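# Society deregistered until April — what happens to the money?

**quadrangle_kev** — 2023-10-11

The students' union at Brirnesden has deregistered our dining society until April. The notice cites late accounts and an event held without a risk assessment. Our balance is 2000 pounds, mostly subscriptions paid in September. The notice says the account is "held". It does not say whether members can have their subscriptions back. Has anyone here been through this?

**lollach_hall_rep**

Read the byelaws before you write to them. At most unions "held" means frozen: no payments in or out, and the balance is returned on re-registration. If the society is dissolved, the balance normally passes to a central fund. Those are separate outcomes and the notice should say which one applies.

**third_year_chem**

Was the subscription sold through the union website or collected by you? It matters. If the union took the payment, the contract for membership is arguably with the union, and a refund request goes to them.

**quadrangle_kev**

Through the website, 20 pounds each. We also took some 400 pounds in cash for the Nutsugah trip, and that went into the same account.

Kitchen access has gone as well. We had the shared one on the ground floor at Skellidport House, with our own crockery in the cupboard.
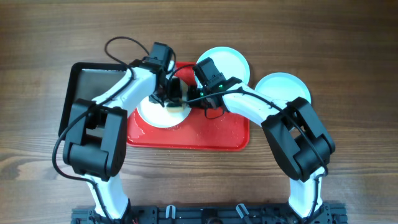 *One of the plates, on the red tray.*

The crockery was bought out of a union grant. I assume it is now theirs.

**lollach_hall_rep**

Not necessarily. Grant-funded equipment is usually union property on loan to the society, but check the grant letter. Ours had a clause saying items under 50 pounds were treated as consumables and didn't go on the asset register. Plates would have come under that.

The trip money is the more urgent part. Write down who paid and how much, and send that list with your first email.

**mature_student_2**

I disagree with the advice to go after refunds at all. A deregistration until April is a sanction with an end date. If you empty the account now, you come back with nothing and the union will ask how you intend to be viable. Leave the subscriptions where they are and appeal the length.

**third_year_chem**

That's fine for returning members. Final years get one term out of it at best. They paid for a year of activity and the society can't provide it. It isn't for the officers to decide on their behalf that the money stays put.

**mature_student_2**

They joined a society, they didn't buy a ticket. But I accept the point on the trip. That was payment for a specific event — it should go back in full.

**quadrangle_kev**

Found the byelaw. Appeals go in writing within ten working days of the notice, and "held" isn't defined anywhere. I'll appeal the length and ask for the trip money back in a separate email. Subscriptions I'll put to the members.

**lollach_hall_rep**

Ask them to define it in writing, and keep a copy of the notice as originally sent. Ours was reworded on the website after we appealed.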